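Divico Coffee Table Set
Capsule machine, table and glasses
Item group: Break room and small office
Ships from: Remstead

The Divico set is for a small office, a waiting room or a shared workshop where people want coffee and there is no kitchen close by. It comes as a capsule coffee machine, a light wood table and a pack of small clear glasses. You can order the whole set or any one part of it.

The machine
A narrow capsule machine in white and black with silver-colored trim. It takes one capsule at a time and makes one cup at a time. The water tank holds 34 ounces and lifts off for filling. Two buttons, short cup and long cup. The machine turns itself off if it is left alone.

Capsules are sold separately in boxes of 40. The Drarnitz blend comes in a shiny teal-blue capsule with a silvery rim, wide at the rim and narrower toward the bottom. Hold it by the cup part and keep the rim free of dents. A bent rim can let water past and the coffee comes out thin.
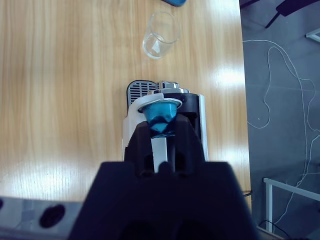
A customer in Urbańczyk wrote in to say that the short cup button is the better one for the Drarnitz capsules and that the long cup tasted weak to her. She also asked if capsules from another maker would fit. We only test with our own. Others may go in and still jam on the way out, and a jam from another maker's capsule is not covered under the warranty.

If you like a longer drink, run the short cup and add hot water from a kettle.

The table
Light wood top with a long, fine grain. The color varies from pale tan to honey, and two tables from the same batch will not match exactly. Height is 29 inches, which suits most people standing. The legs bolt on from below with the key in the box.

Wipe spills soon after they happen. Coffee will mark the wood if it sits overnight. A damp cloth is enough for most things - do not use scouring pads, and do not set a hot pan straight on the top. The finish will show glare under strong ceiling lights. If this bothers you, a cloth runner takes care of it.

The glasses
Small, clear, with tapered sides and a thick base. They feel heavy for their size. Hand wash or dishwasher, top rack.

A small glass near a coffee machine tends to pick up scraps of paper and brown specks in the bottom. Shake it out before washing so the bits do not end up in the drain.
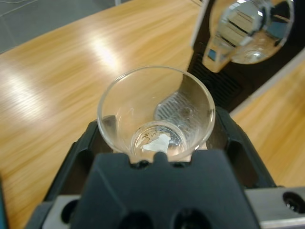 Replacement glasses are sold singly as well as by the pack. Please order them with something else if you can, as a single glass ships in the same size carton as the pack and costs the same to send.

Sharing the table with other appliances
Many buyers keep something else next to the coffee machine. There is room for a long appliance such as a white one with a clear window in the top, set at an angle if the plug is in an awkward spot. Leave any warning labels where they can be read, and keep vents clear on all sides.

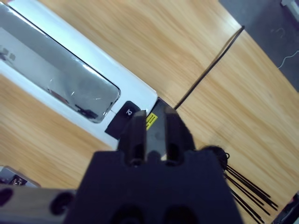

Do not run the coffee machine and another heating appliance from the same power strip. Each one should have its own wall outlet. The machine's cord leaves from the back, so allow a little space behind it.

Delivery and returns
Machines and glasses go out together. The table is sent flat in its own carton and can arrive a day or two later. Unused parts can be sent back in the original packing. Opened boxes of capsules cannot be returned.

Warranty
Machine: 2 years, parts and labor, handled at Remstead.
Table: 2 years on the frame and bolts. Stains and scratches are not included.
Glasses: replaced if broken on arrival. Keep the carton until you have checked them.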